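Chapter 7
Who Says the Sidewalk Works?

Planners like to claim that a wide sidewalk makes people walk. The evidence is thinner than the claim. A much-quoted survey from Stevville questioned 266 residents, of whom 161 said they would walk more if the paving were better. Saying so costs nothing. When Mirnby widened 18 blocks, foot traffic was counted only in January, and only at noon.
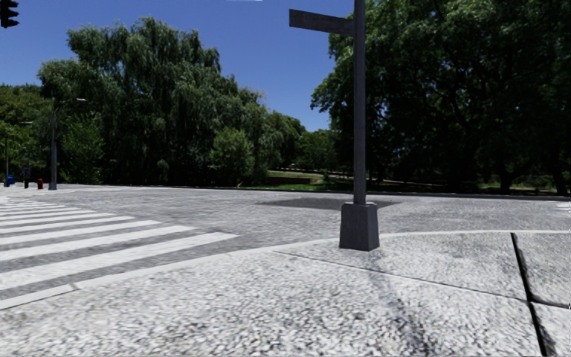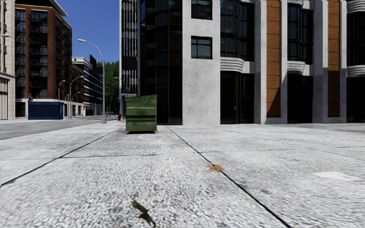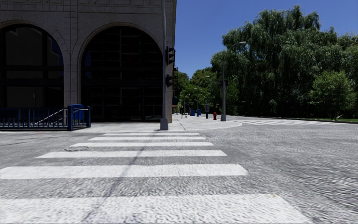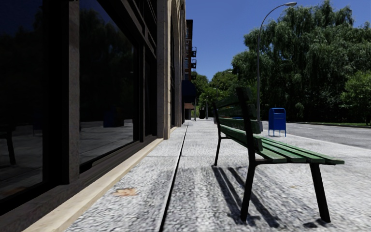
Figure 7.1 Computer-rendered street views.

Drawings and models deserve the same doubt. They show width and surface. They do not show rent, bus service, or how far away the grocery store is. This chapter begins with the Brarnasness counts and asks what they left out.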